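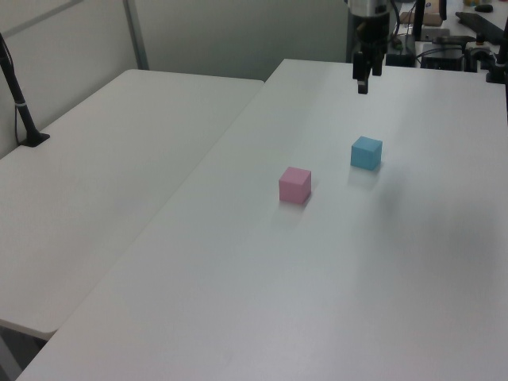
Turkel Issues Free Correction for Grip Release Fault in Etosura Tabletop Arm Software

FERKARD, March – Turkel, maker of the Etosura control software for tabletop robot arms, today announced a free correction for a fault that could cause a gripper to open on its own while the arm was still moving. We would like to tell our customers plainly what went wrong, what we have done about it, and what we are asking them to do before they go back to full-speed work.

The fault was first reported to us in January by the Siliņa training workshop, where Etosura is used for beginner pick-and-place lessons. An arm there let go of a foam block partway through a lift, and the block flew off the table and landed on the floor. No one was hurt and nothing was broken, but the people at Siliņa quite rightly felt that a gripper should never let go of anything until it has been told to, and they stopped their lessons and called us the same afternoon. We are very grateful to them for that call, and for the patience they have shown us in the weeks that followed.

Our engineers spent a good while trying to make the same thing happen at our own bench in Ferkard, and for the first several days they couldn't. In the end they ran the same lift 343 times with the older software and saw the gripper open early on 13 of those runs. Every one of them came at the moment when the arm changed from its slow approach speed to its faster travel speed. For a brief instant the software lost track of the last grip command, and when it recovered it went back to its starting setting, with the fingers open. The arm itself carried on along its path as though it were still holding something, and no warning came up on the operator's screen.

With a light foam cube, that is a nuisance. With a heavier or sharper part it could be a good deal worse, and so we are treating the matter as a safety fault and have written to every registered Etosura customer. 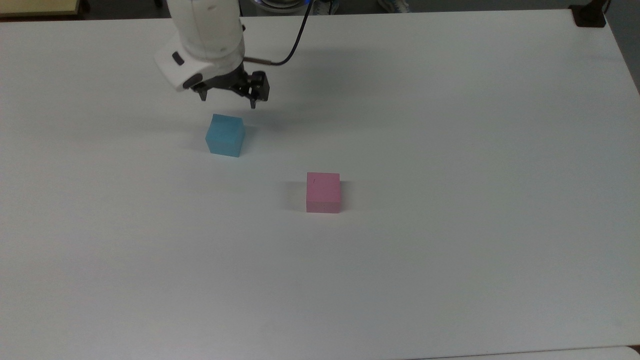 Foam-like cubes on a white tabletop, with the arm's gripper open above the blue one.

The corrected software, Etosura release 2, holds the last grip command through any change of speed. If the command is lost for any reason, the arm now stops where it is, keeps its fingers as they are, and shows a message to the operator. The download is free, including for customers whose support plans have run out, and we will gladly mail a copy to any school or workshop that has trouble with downloads.

Until the new release is installed, we ask all customers to keep travel speed at 70 percent or lower, to lift only soft and light objects, and to keep hands and faces well away from the table while the arm is moving. The emergency stop was never affected by this fault and works as it always has. Once the update is in, please run the short grip check from the Tools menu before returning to normal lessons or production.

We should have caught this ourselves. Our earlier tests looked at gripping and at speed changes separately, and hardly ever at both together, and we are sorry for the worry and the lost hours this has caused. The combined test is now part of every release we make, and Siliņa has kindly agreed to let us share its lesson routines with our test bench so that we are trying the software the way people really use it.

Customers with questions, or who have seen a gripper open unexpectedly at any time, are warmly invited to contact the Turkel support desk through the Etosura help page. Reports are welcome even if the event seemed small or happened only once.

About Turkel
Turkel is based in Ferkard and writes control software for small robot arms used in schools, training workshops and light assembly.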